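Style Talk > Weddings & Events > Guest Dress Codes
8 Oct 2018

**hat or fascinator for a church wedding in October??**

marlow_jean
Ok need help fast. Cousin's wedding, invite says "formal daytime, hats welcome." Welcome like required or welcome like fine whatever? Have a navy Perron coat dress, knee length, long sleeves. Found a wide brim hat in rust. Husband says it looks like a lampshade. Thoughts

tuppence41
Welcome means optional. But wear one. When else do you get to

dovegray
Disagree. Wide brim in a pew = everyone behind you hates you. Get a small fascinator, comb not headband, done.

marlow_jean
Headbands give me a headache after 2 hours anyway so comb it is if I go that way

kitchen_sequins
Fascinators are over. Sorry. Pillbox or a beret with a bit of netting. Wilix has velvet ones, $30, got mine in bottle green and it held up fine in wind

dovegray
"Over" according to who? Every wedding I went to this year was full of them

kitchen_sequins
Full of them is kind of my point lol

tuppence41
Can we not. She asked about rust and navy. Rust and navy is great for fall. Keep the color, lose some brim.

hemline_8
What shoes tho. If it's tights weather I'd do navy suede block heel. Not nude pumps with a coat dress, looks like you forgot half the outfit

marlow_jean
Block heels yes, there's gravel. Were going to be walking from the church to the hall, 8 minutes supposedly. Tights navy or black?

hemline_8
Navy, sheer-ish. Black with navy makes me itch

dovegray
Black is fine with navy, its not 1985

tuppence41
Also do you take the coat dress off?? There's nothing under it. Reception gets hot. I cooked in one at my nieces wedding and couldn't do a thing about it

marlow_jean
Ugh didnt think of that. Could swap to a plain navy sheath and bring a jacket. Have one from Prornard, sleeveless, a little tight in the shoulders

kitchen_sequins
Sheath + jacket + pillbox. Easy. Jacket comes off for dancing

dovegray
Keep the coat dress, its the nicer piece. You'll live for one afternoon. And don't wear tight shoulders to anything with a buffet

marlow_jean
Ok ordered the rust pillbox, returning the big one. Coat dress stays for now, will try both on tonite and report back. Thanks all even the fighting

41 replies | 2 shares

Contact | © Tarport Forums | Back to top

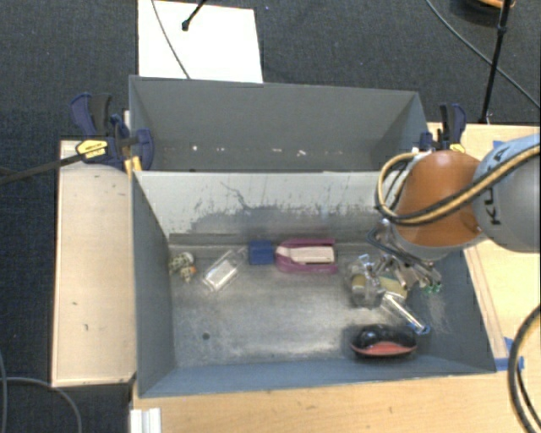
Robot arm over two gray bins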